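Workshop notebook, Dusthorpe draft
August 14, 2025

Read chapters one to nine straight through this morning with no pen in hand, then again with the pen. The manuscript is at 318 pages. The first third is in better shape than I remembered. The middle is not.

Where things stand in the story, for anyone picking up this notebook: Ines Dorketti inherits her aunt's dry cleaning shop in Dusthorpe and means to sell it by the end of the month. The shop comes with a clause. Whoever holds the keys has to return every unclaimed garment to its owner, and some of the owners are dead. Kobzar, who runs the shoe repair next door, knows about the clause and keeps quiet until chapter four. The dead can talk only while their coat is off the hanger.

Problem 1. Kobzar explains too much. The scene in the back room is 2397 words and most of it is him giving rules. Ines asks a question, he answers, she asks another. I cut 739 words before lunch and lost nothing that isn't shown again by chapter six. The rule about lining (a relined coat doesn't hold anyone) has to stay, as the ending depends on it. I moved it to the moment when she finds the receipt for the blue overcoat. It reads as a complaint about prices now, and a reader may miss it. Leave it for the moment and see if Lâm catches it.

Problem 2. Tone. The first three chapters are comic and chapter five has a funeral. Lâm Chu read up to page 124 and wrote "are we allowed to laugh here?" in the margin at the wake. I want the answer to be yes. The sandwich argument is meant to be funny and it comes after two pages of Ines being sad in a parked car. Tried swapping them. Sandwiches first works better, and the car then has something to push against. Needs a new line to get her out of the hall. Right now she just leaves.

Problem 3. The buyer. The Verkano people want the building, and they turn up in chapter two with a contract and then again in chapter eight with the same contract. They have no face. Lâm suggested making the second visitor one of the unclaimed owners' sons. I was against this last week because it makes the town feel too small. Having reread it, I think the town is already that small. Try it. He would have a reason to be rude to Kobzar, and the coat with the torn pocket could be his father's, so we get rid of the letter in chapter seven, which I never liked.

Smaller things:
Ines is thirty-four in chapter one and thirty-six in chapter three.
The shop bell is broken on her first day and rings that same evening.
Too many people "let out a breath." Search and fix.
The cat goes missing after chapter five. Either give it a scene or take it out.
January in the flashback, but people are eating outside. Move them in.

Spent the afternoon on the order of the middle chapters. Tried six, eight, seven with the letter gone, and also eight before five, which fell apart straight away: Ines can't turn down the offer before she has spoken to anyone in a coat.

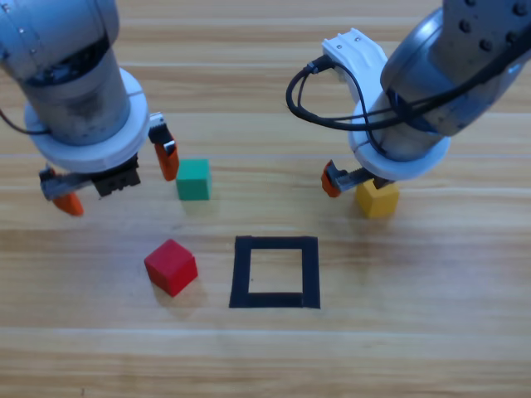
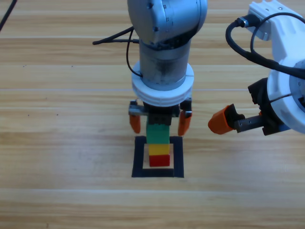 The order I'm going with is six, eight, seven, then nine as written. Each of the returns (the blue overcoat, the torn pocket, the wedding suit) now rests on the one before it, and Ines learns one thing from each that she needs for the next. In the old draft they were side by side and could be read in any order, so skipping one cost nothing. What I want is closer to the three blocks stacked inside the black outline in the second picture: one on top of another, and all of it inside a clear boundary. The boundary for this section is the shop. Nobody in a coat leaves it until the wedding suit does, and that should feel like a rule being broken. The torn pocket scene currently takes place at the bus station, so it has to be rewritten for the shop floor, after closing, with the press still on.

Next: rewrite the bus station scene. Draft the son's entrance in two versions, one where Kobzar knows him on sight and one where he doesn't. Send six and eight to Lâm together with no note about the lining.

Still no title. Lâm likes Dusthorpe by itself. I think it sounds like a book about mining.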